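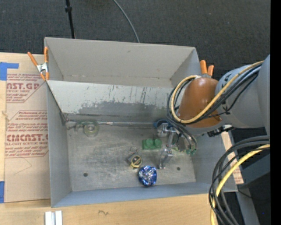 Reframing (stress management)

Reframing is a self-help method in which a person restates an unpleasant event in different terms in order to change how strongly they react to it. It is taught in stress classes, in workplace training and in many popular books on mood. The facts of the event are left as they are. Only the wording, the time scale or the point of comparison is changed.

Background

The idea that distress depends partly on how an event is judged is very old and appears in several schools of ancient thought. In modern use the term overlaps with "reappraisal," which is more common in research writing. Some teachers keep the two apart and use "reframing" only for the spoken or written exercise.

Method

Most versions begin with a short written statement of what happened, with no opinion words in it. "My manager is impossible" becomes "My manager sent the report back twice." The writer then adds the first thought that followed and rates its force on a scale from 0 to 10. A second reading of the same event is written underneath, and the rating is repeated. The second reading has to be one the writer can believe. A cheerful sentence that the writer thinks is false usually leaves the rating where it was.

The Jallum worksheet, written by Fernanda Veloso, uses 6 lines and asks for two alternate readings. Veloso's notes advise waiting 40 minutes after an argument before filling it in. A shorter form, known as the Ditero card, leaves out the ratings and is meant to be carried in a wallet.

Common types

Time reframing asks how the event will look in a month or a year. Size reframing places it next to other events of the same kind – a missed bus next to a missed flight, for instance. Role reframing asks what the person would say to a friend in the same position.

Limits

Reframing is meant for everyday setbacks. It is a poor fit for grief, abuse or unsafe working conditions, where the reaction may be accurate and the situation itself needs to change. Kamrul Cassim has argued that workplace courses overuse it and shift the burden of a bad schedule onto the people working it. People with low mood that lasts for weeks are generally advised to see a doctor or therapist.

See also: Journaling; Rumination; Sleep and mood

Comments

Thérèse Wong
The scale in the Method section should say whether 10 is strong or weak. I have seen it printed both ways.

Tianyou Liang
10 is strong on the Jallum sheet. Not sure about the others.

Isla Kerslake
Could someone add a source for the wallet card? Mine is from a September class and has no author on it.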